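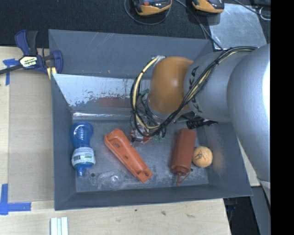
A gray bin on a pale wooden tabletop, with cables looping over it.

Velov Review: A File Sync Tool That Wants You to Throw Out Your Cables
May 21, 2020

Every couple of years a small company decides that moving files between your own devices is broken and that it has the fix. Velov is the latest. It comes from Virnel, it runs on Windows, Mac and Android, and the download page promises you'll "forget you ever owned a USB drive." I still own several, and after two months with Velov I'm keeping them.

Setup went fine on the laptop. You install it, make an account, and get an eight-character code to type into the second device. The phone took the code on the third try. The first two times it told me the code had expired, which seems quick for something I was reading off a screen next to my hand.

Once the devices know each other, you get a folder. Drop a file in on one side and it shows up on the other. Over my home Wi-Fi, photos and PDFs came across quickly enough that I stopped watching the progress bar. Video is another story. A long clip from my phone stalled near the end, sat there, and then started over from zero. There is no resume. I looked through every menu for it, and the help page says only that transfers are "self-healing."

I used Calimlim before this, and it's hard not to compare. Calimlim is ugly, its settings window looks like a tax form, and it has resumed broken transfers for as long as I've had it. It also tells you whether a file went directly between your devices or through somebody's server. Velov shows a little green dot. What does the green dot mean? The tooltip says "Connected." To what, it doesn't say.

That bothers me more than the speed. Virnel's privacy page says files are encrypted "in transit and beyond." I don't know what beyond is. I wrote to support in January asking whether the company holds the keys, back when I was on the test version, and got a link to the same privacy page. I asked again for this review and got a ticket number.

Some things are good. The search is fast and finds words inside documents. Dragging a file out of the folder leaves a copy behind for a while, and that saved a spreadsheet I'd have been sorry to lose. Battery use on the phone was low enough that I never noticed it. The Android app crashed twice, both times while I was renaming a folder.

The free plan covers two devices. If you have a phone, a laptop and a desktop, you're on the paid plan, and I suspect that limit was picked with care. The paid plan also adds "priority routing," which made no difference I could see on my connection – maybe yours is worse than mine.

Who is it for? If you mostly send documents back and forth on one network and you like a clean window, Velov does that. If you move big files, stay with Calimlim. Honduvier is worth a look too if you're comfortable running your own server, though the setup will eat an evening.

Pros: fast search, light on battery, easy to look at
Cons: no resume, vague about encryption, stingy free plan

Tested on version 2.3 for Windows and Android. I didn't try the Mac version.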